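Grímur Ingvarsson
August 16, 2021

Thread on wood movement, for people putting solid or veneered panels behind a work surface. I get the same message every heating season: "my panel has opened a gap along the counter." The panel is doing what wood does. The fixing is wrong.

1/ Wood takes on and gives off moisture until it matches the air around it. Below the fiber saturation point, any change in moisture content changes the size of the board. Above it, no change in size. Everything indoors is below it.

2/ Along the grain the change is small enough to ignore in a room. Across the grain it is not. Tangential movement (flat-sawn face) is larger than radial (quarter-sawn face). For many species it is close to double.

3/ So grain direction tells you where the gap goes. Vertical grain: the panel holds its height and changes width. The joint at the bottom, where it meets the tabletop, stays put. The joints at the ends move.
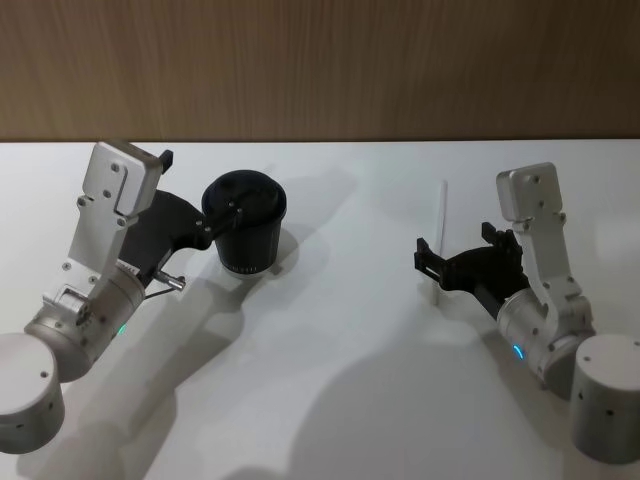
4/ Horizontal grain reverses that. The height changes, and the bottom joint opens and closes through the year. A bead of hard filler there will crack by April. If you must run grain horizontally, leave the bottom joint open and fix the panel at the top only.

5/ Veneer on a stable core moves far less than solid stock, because the core controls the sheet. It does not move zero. Sheets butted tight with no gap can still lift at the seam.

6/ The job that taught me this was the Brarora office. Solid boards, edge-glued, 12 of them in one run. The drawing called for screws through the face at both ends. I followed the drawing. Two boards split in the first winter.

7/ The repair was slotted holes. Center screw tight, all others in slots running across the grain, with washers. The screw should hold the board flat and let it slide. If you can't move the washer by hand, it is too tight.

8/ Finish slows moisture exchange. It does not stop it. Finish both faces the same way, including the face nobody will see. One coated face and one bare face is how you get a cupped board.

9/ Acclimate in the room where the panel will live, with the heating or cooling running as normal. Stickers between boards, ends not against a wall. I allow 19 days for solid stock. Jelínek, who supply most of my boards, say less. I have stopped arguing and just order earlier.

10/ Buy a pin meter. Mine is a Trovon, nothing special. Take 3 readings per board, away from the ends, and write them on the back in pencil. Set the species correction first or the numbers are only good for comparing one board with the next.

11/ White tops behind or below wood show every gap as a dark line. Same gap on a dark top, you would not see it. If the customer has picked white, spend your time on that joint. A shadow gap of 5 mm, kept even, looks deliberate in every season.
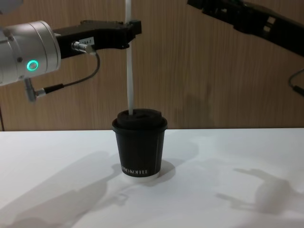 12/ Steam. A kettle under a panel wets one small area again and again, and the finish there fails first. Move the kettle forward, or fit an upstand. I have refinished the same patch for Wavari twice and they still have the kettle in the corner.

13/ Last one. Do not glue solid wood to a wall. Construction adhesive will hold the back still while the front moves, and the board loses. Use battens and clips, or slotted screws.

Questions about species values: look up the shrinkage coefficient for yours and multiply by the width and the change in moisture content. I won't do the sum for you in replies.

12 comments · 19 shares

© Grímur Ingvarsson | Contact | Back to top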